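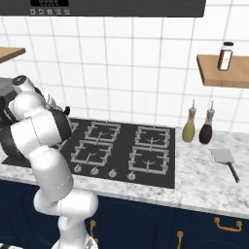

How many examples does a robot need before it can be trusted at a stove? More than anyone selling one has been willing to put in writing, and the number depends on who is asking.

When I put the question to Pullonier, a company that builds practice kitchens in software and rents them to robotics labs, the reply was a figure: 1000 demonstrations per task. Oltano, which trains arms for home use, told me it can get by with 287. Both firms were talking about turning a burner knob. Neither would say how they arrived at the total.

The method is simple enough. A person steers a simulated arm through a chore, the computer records every joint angle, and a learning program studies the recordings until it can try the chore alone. The kitchens look good these days. Marble has veins, oil sits in glass bottles, the range hood has a little panel with buttons. Software then shuffles things around, moving a spatula or changing the color of the cabinets, and one recording becomes many.

That last step is where I start to lose faith. A knob copied into a new kitchen is still the same person's way of turning a knob. At Yuen, a small lab that buys its data from Pullonier, I watched a playback of 10 recordings in a row. In 8 of them the arm came at the stove from the same side. The operator was right-handed and liked that angle, and the program learned to like it too.

Then there is the matter of what gets thrown out. Operators fumble. They overshoot, back up, try again. Most collection shops delete those runs and keep the clean ones, so the learner sees very little of what to do after a mistake. Yuen has started keeping the bad runs, with a tag on each. Its engineers say this helps. They had no chart to show me.

Finport, which pays operators by the accepted recording, has a different problem. People who are paid for clean runs get quick and tidy, and they stop doing anything odd. Real cooks reach across a lit burner for the salt. They set a lid down on whatever is free. A former operator there told me she could finish a shift without once moving an object she hadn't been told to move.

The case for simulation is still a fair one. No one gets burned, nothing breaks, and a kitchen can be reset in the time it takes to press a key. A real stove with a real flame would slow the work badly. But grease doesn't build up on a rendered knob, and a simulated bottle is only as slippery as somebody decided it should be.

I asked all four companies for one thing: a count of successful runs in a kitchen the system had never seen, made of actual tile and steel. Oltano sent a video, 8 seconds long. Pullonier said the question was better put to its customers. Finport said results were private – its customers' business and not its own. Yuen said it hoped to have something by January.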